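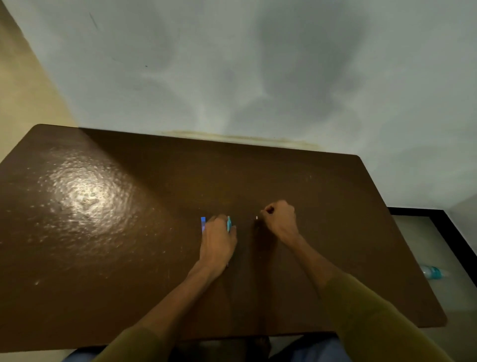 Flandberg, 31 March 2022

**Nandetti work table, dark brown, rounded corners**

Bought in December to replace a narrower desk. Used daily for writing, sorting small parts and the occasional meal. Price paid: 347, delivery included. The Veloso was also considered and rejected on depth.

**Surface.** The top is smooth and takes a pen well through a single sheet of paper. It is less good under light. With a lamp or window on the left, the finish throws back a whitish patch in which every raised speck and scuff is legible. Away from the glare the marks are fainter, mostly light specks and fine scratches, with more of them towards the left. A matt finish would have been the better choice at this price.

**Size and shape.** Wide enough to work in the middle with both forearms down and still keep papers on either side. The rounded corners are kind to hips and sleeves. They do waste a little space if you want to butt a second table against the end — the gap collects pencils.

**Assembly.** One person, 69 minutes, most of it spent on the legs. The instructions show the bolts at the wrong scale. Tighten everything by hand first, stand the table up, then finish with the key. Mine needed a second tightening after a fortnight and has been steady under handwriting since.

**Against a wall.** The top has no rear lip, so small items pushed back can go down the gap. My wall is already stained along the line of the table, and a strip of felt on the back edge is next on the list.

**Cleaning.** Damp cloth, then a dry one. Skundero polish made the reflection worse and I stopped after one coat.

**Rating.** 3 out of 5. Sound structure, useful size, poor finish. I would buy it again in a paler colour, if Nandetti made one.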